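4 搭建过程与桌面整理任务

4.1 从一张旧台面说起

前面三节讲的都是别人怎么做,从这一节开始讲我们自己怎么做。先交代一下,我们这套东西是在 Jistmont 共享工坊里搭起来的,那边有台钻、有锯、有一屋子热心人,就是没有恒温恒湿,也没有防震台。所以读者如果习惯了实验室论文里那种“平台安装于光学桌面”的写法,看这一节可能会觉得有点野。我自己倒是挺喜欢这种野的,毕竟这篇文章想回答的问题本来就是:在家里或者工坊里,用手边能弄到的材料,到底能把一个整理易拉罐的机器人做到什么程度?

项目在内部叫 Hundent,名字是 Ngaio Kerslake 起的,没有什么深意,她觉得念起来顺口。机械部分主要是我和 Cirilo Rosales 一起弄,控制代码由 Bongani Coetzee 写,Elvia Contreras 负责标定和整理数据。我们没有明确的分工表,谁当天晚上有空谁就上手,结果就是螺丝规格一度混乱得厉害,后来花了整整一个晚上把所有紧固件统一了一遍(强烈建议各位在开工第一天就做这件事!)。

台面选的是白底灰纹的大理石花纹面。当初挑它纯粹是因为好擦,饮料洒了抹布一过就干净,后来才发现花纹对视觉并不友好:灰色的细纹在低曝光下会被边缘检测当成物体轮廓,尤其是白色罐身放上去的时候,罐子边界和花纹混在一起,早期的分割结果惨不忍睹。Bongani 一度想铺一块深绿色桌垫了事,我没同意。家里的台面本来就是什么样的都有,要是非得铺一块专用桌垫才能干活,那这个“家用”两个字就得打折扣了。最后的办法是在训练数据里多放花纹台面的样本,同时把曝光固定下来,关掉自动白平衡。

4.2 机架与夹爪

机架是铝型材搭的,连接处用黑色支架加螺丝固定。第一版的支架是打印件,层间强度不够,机械臂急停的时候能看到整个相机视野跟着抖,抖完了还要好一会儿才稳下来。换掉支架、把受力方向重新考虑了一遍以后,这个毛病轻了很多,不过没有根治。Cirilo 的看法是根源在型材本身太细,我觉得是底部没有压重,我们俩为这事争了很久,到现在也没争出个结果,因为他加粗型材和我加压重是在同一个周一晚上一起做的,事后根本分不清是谁的功劳。写论文的人看到这里大概会皱眉头,我也皱过,但是再拆一遍实在没有力气了。

夹爪是两指平行式的,手指用黑色材料打印,内侧贴防滑层。对付易拉罐这种圆柱体,两指夹爪有一个很烦人的地方:只要两根手指没有对准罐子的中轴,一合拢罐子就会滚。竖着放的罐子还好,躺着的罐子简直就是在桌上跟你捉迷藏。我们试过把指面做成浅V形,抓圆罐确实稳了,可是抓扁的东西又变差,而且V形的角度对粗罐和细罐没法兼顾。现在用的是平指面加软垫,靠软垫的形变来包住罐身。软垫的厚度是试出来的,太薄没有包裹感,太厚了手指在筐里就伸不开,因为放罐子的时候夹爪还得挤进已经站好的罐子中间。

相机装在手腕上,跟着夹爪走。固定相机当然更省事,标一次就完了,可是装在侧面的时候手臂老是挡住罐子,装在正上方又要再立一根高架子,工坊的灯管正好在那个位置。手腕相机的好处是越靠近目标看得越清楚,坏处是抓住以后视野下半部分基本被罐子占掉了。所以我们的策略分成两段,抓之前用视觉修正位置,抓起来之后主要靠关节读数和之前记住的筐子位置来走。

4.3 任务设置

任务本身听起来很简单:桌面上散着一些饮料罐,把它们一个个夹起来放进塑料筐,最好是竖着放。选这个任务的理由也很生活化,Refugio Barrera 家里开派对以后台面上就是这个样子,他当时的原话是“你们要是能把这个收了,我就承认它是机器人”。 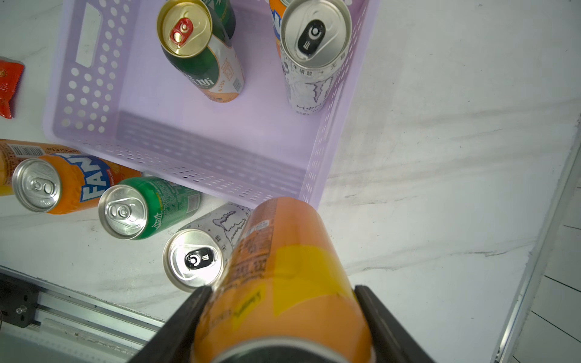 罐子的姿态是难点所在。躺着的罐子要放进筐里站好,中间就得有一次翻转,而翻转的时候罐口那一端朝哪边会直接决定手腕往哪边拧。拧错了方向,关节会撞到限位,手臂就僵在半空中发呆。我们一开始没有区分罐顶和罐底,觉得反正放进去就行,结果整理完的筐里有的正着有的倒着,看着特别难受,而且罐底那圈凹边站在筐底的孔上和罐顶站上去的稳定性也不一样。后来加了一个判断罐顶朝向的小模块,主要看有没有拉环,看不到拉环的时候再看罐身文字的方向。

文字方向这一招在不同包装上的表现差得挺多。像 Sprite、Fanta 这种字母大、对比强的罐子,只要字露出来一部分就能判断;能量饮料那种大面积白底的就不太行,特别是大理石花纹面又是白的,罐身上的爪痕图案偶尔还会被当成台面的纹路。中文竖排和横排混着来的包装也给我们添了不少乱,同一个罐子转半圈,模型给出的朝向就反过来了。我们的处理办法很土:置信度不够就让手腕换个角度再看一眼,还不行就先跳过,去收下一个。这样一来总时间会变长,但是硬着头皮抓错的代价更大,一个罐子滚起来往往会撞到旁边几个,刚才记住的位置就全作废了。

筐子也值得单独说几句。我们用的是带孔的浅紫色塑料筐,侧壁上有圆孔,底边有一圈椭圆孔,侧面还开了一个提手口。孔洞多的容器在深度图里特别难看,侧壁有时候在、有时候不在,拿原始深度去做碰撞检测的话,规划器会很自信地让手指从孔里“穿过去”。Elvia 的做法是干脆不相信筐壁的深度,只认上沿,认出上沿以后套一个实心盒子模型进去,规划的时候就当四面都是实墙。这样保守了一些,提手口那边其实可以多让出一点空间,不过我们觉得够用。

还有一个设计上的选择是要不要把非罐子的东西也算进来。真实的台面上总会有零食包装之类的杂物,我们的决定是留着它们,只要求机器人别去碰。软包装对夹爪来说很讨厌,一压就变形,反光又强,金色印刷在灯下会闪成一片白。第一版检测器对反光的零食袋相当热情,总把它当成压扁的罐子,夹起来还一脸无辜地往筐里放。补了一批负样本以后好了很多,偶尔还会犯,基本都是袋子正好鼓起来、长得像个圆柱的时候。

4.4 示教数据的采集

示教用的是主从遥操作,人握着一个小号的主臂,从臂跟着动。主臂是 Cirilo 自己做的,所以工坊里的人都直接管它叫“Rosales”,久而久之连配置文件里也这么写了。它没有力反馈,夹住罐子的时候操作者手上什么感觉都没有,全靠盯着屏幕看罐身有没有变形。新手通常会夹得太狠,空罐子一下就瘪了,瘪了的罐子我们也不扔,放回去继续用,因为家里的空罐子本来也是瘪的多。

采集集中在三月,先后有 3 个人参与操作,最后留下来的有效片段是 2796 段。每一段从手臂离开初始位置开始,到罐子松手、手臂退出筐口为止。中途罐子掉了的,如果操作者自己捡回来放好,我们就保留,当成恢复行为的样本;如果掉到台面外边的地砖上去了,就整段丢弃。这个规则定得有点晚,早期的一部分片段是回头补标的,Elvia 在补标的时候说过好几次她再也不想看见饮料罐了,我完全理解。

操作者之间的习惯差别比我预想的大得多。我抓罐子喜欢从上往下,Bongani 喜欢斜着切进去,Ngaio 则会先用手指把罐子轻轻拨到一个顺手的角度再夹。单独看都没问题,混在一起训练的时候,策略会在几种风格之间摇摆,手臂走到一半停下来,好像在想今天到底要学谁。我们试过给每段加上操作者标签,推理的时候固定用其中一个,摇摆确实少了。有意思的是 Ngaio 那种先拨再夹的动作成了最好用的一种,躺着的罐子挨在一起的时候,拨一下就能腾出手指下去的空隙,后来我自己采数据也改用她的手法了。

部分罐子上贴了黄色胶带,也有手写的记号。罐子长得一样的时候,光靠外观没办法把一次次的结果对应起来,有了记号,回看录像就方便得多。有人可能会担心模型学会了认胶带,这个担心很合理,我们在第 5 节里专门做了遮挡胶带区域的对照,细节放在那边讲。

4.5 控制流程里的几处小修补

控制回路跑在一台放在桌子底下的旧主机上,散热声音不小,隔壁做木工的 Flurnberg 小组还来投诉过一次(他们自己开锯的时候可没见我们投诉)。策略每次输出一小段动作序列,执行完前半截就重新预测,新旧两段之间做平滑。平滑的权重调起来很磨人,给旧动作太多权重,手臂反应迟钝,罐子都滚走了它还在原地合拢手指;给新动作太多,末端就开始打颤,放罐子的时候容易把旁边站着的碰倒。

放置阶段我们另外加了一个小动作:罐底碰到筐底以后先松开 2 毫米,停一下,再完全张开。没有这一步的话,软垫会粘着罐身往外带,罐子刚站好就被拖歪了。停顿的时长试到 50 毫秒就够用了,再长也看不出差别。这个改动总共没几行代码,是某天晚上快十一点的时候 Bongani 顺手写的,效果比我们前面折腾了很久的轨迹优化还要明显,说起来有点伤自尊。

筐里的空位选择目前还是规则写死的,从离手臂最远的一角开始往近处填,这样手指后面的空间总是敞开的。粗细不同的罐子混放时会留下一些尴尬的缝隙,细罐站在里面容易靠到筐壁上。靠着也算放置成功,倒下才算失败,这个判定标准在后面的结果里会一直沿用。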